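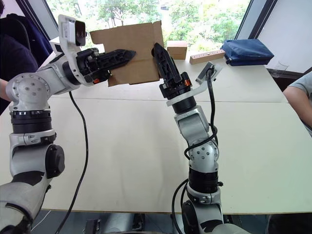

A flattened piece of brown cardboard, held up above a table. Look for the flaps and the creased edges.

How does a flat box become a box?

Most cardboard boxes spend the first part of their lives flat. They are made flat, stacked flat and sent to shops and offices flat. A box that is already made up is mostly air, and a lorry full of air is a waste of a journey.

What is cardboard made from?

Cardboard is made from paper, and paper is made from wood. Tiny threads in the wood, called fibres, are mixed with water until they turn into a mush called pulp. The pulp is spread out thin, pressed and dried. Old boxes can be turned back into pulp too, so part of the box in your kitchen may have been a different box last year.

The kind of cardboard used for parcels is called corrugated board. Corrugated means wavy. It has at least three layers: a flat sheet, a wavy sheet and another flat sheet, all glued together. If you tear a corner off an old parcel and look at the edge, you can see the waves. They are called flutes.

Why is it so strong?

Try this. Stand a sheet of writing paper on its edge. It flops over. Now fold the same sheet backwards and forwards like a fan and stand it up again. It stays up, and you may be able to rest a light book on top. The folds stop the paper from bending. The flutes in cardboard do the same job.

In most boxes the flutes run up and down the sides. That way the box can carry other boxes on top of it.

What is a crease for?

If you bend a piece of cardboard anywhere you like, it makes a crooked, lumpy fold. Box makers get round this by pressing lines into the board with a blunt wheel. This is called scoring. The board is squashed along the line and will fold there easily.

The parts that fold over to close the box are called flaps. An ordinary parcel box has four at the top and four at the bottom. Two of each four are usually long enough to meet in the middle.

Aarne Kemppainen worked at the Gundonska box factory for 39 years. His first job was checking creases. "You ran your thumb along the line," he says. "If it was too shallow, the box fought you. If it was too deep, the board split." On his busiest morning he checked 542 boxes before lunch.

Make up a box yourself

You will need a flat box and some parcel tape. A table with plenty of space is best.

1. Hold the flat box up by its two opposite edges and push them gently towards each other. The middle will open out into a square or an oblong.
2. Turn it so that the bottom flaps are facing up.
3. Fold in the two short flaps first.
4. Fold the two long flaps over them.
5. Stick tape along the join, and let it run a little way down each side.
6. Turn the box over and fill it. Heavy things go at the bottom.

Ask a grown-up to help with the tape if it has a sharp cutter.

Flattening it again

When you have finished with a box, take off the tape and push the bottom flaps open. The box will fold down along its creases. Keep it dry if it is going for recycling. Cardboard with grease on it, such as the bottom of a pizza box, is often not wanted, so check the rules where you live.

Words to know

Corrugated: having a wavy layer inside.
Fibre: a very thin thread, such as the ones found in wood.
Flute: one of the waves in cardboard.
Pulp: a wet mush of fibres used to make paper.
Score: to press a line into something so that it folds neatly.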